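Toy Lending in a Small Town: Project Report
Mabli Morris
Community Studies, Term 2

1. Introduction

My project looked at toy lending in Sakville and why families start or stop borrowing. A toy library works much like a book library. A family joins, takes toys home, and brings them back when the loan is up. Sakville has had one for several years. It runs out of the Dolan Hall on the main street, beside the bakery. The nearest other one is in Gurkden, over an hour away on the highway.

I picked this topic after my aunt told me she had given up her membership even though her kids liked the toys. She said it was too much trouble. I wanted to find out what the trouble was and if other people felt the same way.

2. Background

Most of what I read about toy libraries says they began as a way to help families who could not afford many toys. More recent writing talks about waste and storage as well. Toys are bulky, many are made of hard plastic that local recycling will not take, and a child can lose interest in one long before it wears out. Lending it to the next family makes sense on paper.

The harder part is the pieces. A book comes back as one thing. A puzzle, a shape board or a set of building blocks comes back as many things, and one missing piece can make the whole set useless. Every guide I read for people setting up a toy library had a long section on this.

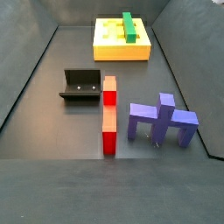
Guides do not agree on how strict to be. Some say to charge a fee for each lost piece. Others say a fee scares off the families the library is meant for, and that it is better to keep a jar of spares and accept some losses. Sakville charges a small fee but often waives it. Gurkden dropped its fee and asks for a deposit when a family joins.

3. Method

I handed out a paper survey to 60 families through the primary school and the playgroup. It asked if they had ever borrowed toys, what kinds, and what would make them borrow more. I also did longer interviews with 13 parents, most of them by phone in the evening after their kids were in bed. I visited the hall for 5 lending sessions and took notes on how returns were handled.

I planned to visit Gurkden as well but could not get a ride, so that part was done by email. The answers were helpful but short.

4. Findings

The main reason parents gave for stopping was the opening hours. The hall is open for lending on one afternoon, and it closes before people who work in Kenda can get back. Parents who stayed members mostly lived within walking distance or had a grandparent who could drop things off.

The second reason was worry about lost pieces. Several parents said they kept the borrowed toy on a high shelf and only brought it down when they could watch. One mother said her son got more use out of a cardboard box that week. Another parent told me she spent a whole evening moving the couch to look for a triangle – it was in the dog's bed.

Cost was hardly mentioned. I had expected it to come up more, and I had written 4 survey questions about it that I could have used for something else.

Parents with babies liked the large toys best, such as walkers and ride-ons. These have no pieces to lose and the child outgrows them fast. Parents of older children asked for board games and construction sets, which are the hardest for the library to look after.

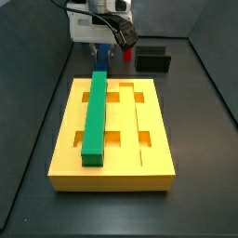 Figure 2. Gripper fingers either side of a vertical object.

5. Returns and checking

Checking takes up most of a lending session. Each set has a card listing its contents, and the person at the desk goes through it while the family waits. On a busy afternoon the line went out the door. Some of the cards were out of date and listed pieces that had been replaced with ones in a different colour, so there was some discussion at the desk about what belonged to what.

Gurkden does it another way. Families leave the toys in a tub and go, and the checking is done later in the week. They told me this is faster for everyone but that it is awkward to phone a family days afterward about a missing piece.

6. Recommendations

I would suggest a drop-off box at the Dolan Hall that can be used after hours. I would also suggest photographing each set and taping the picture inside the lid, so families can check it at home before they bring it back. The cards should be redone at the same time.

A later closing time would help the Kenda commuters, but the hall is booked for dance classes from 5 o'clock, and the dance school has had that slot for years.

7. Limits of the project

My survey only went to families with a child at the school or the playgroup, so I missed people who homeschool or live farther out. I also did not talk to any children. If I did this again I would ask them which toys they remembered borrowing.

My aunt has read this report and says she would rejoin if there was a drop-off box.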